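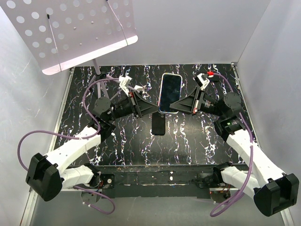 Phone with a light silver edge, screen off, above the patterned black worktop.

Phone cases: what I keep and what I pass on

Readers of this blog will be aware that the annual review of my household electronics takes place in January. The review of phone cases has been brought forward this year, following a request from my sister-in-law, Rocío Escobar, who requires a spare.

Cases are inspected empty. Dust gathers on the inside of the back and is wiped away with a dry cloth before the case is put on again. Particular attention is given to the corners and to the raised rim around the camera openings. Light scuffs are acceptable. A split corner is not, and any case in that state is withdrawn from use.
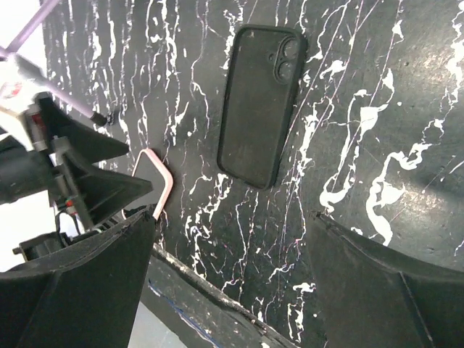
Storage and labelling

Cases are stored flat, in pairs, and never beneath chargers. The Zerent drawer insert purchased last year has eight compartments and remains adequate. Labels are placed on the insert and not on the cases, as the adhesive proved difficult to remove.

Black and pink have been retained as the household colours. Requests for other colours may be made to me in writing.

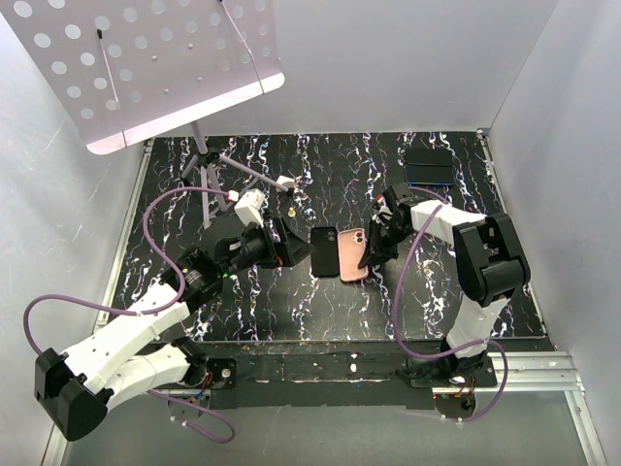
Black and pink side by side, with the dark navy flat case towards the back.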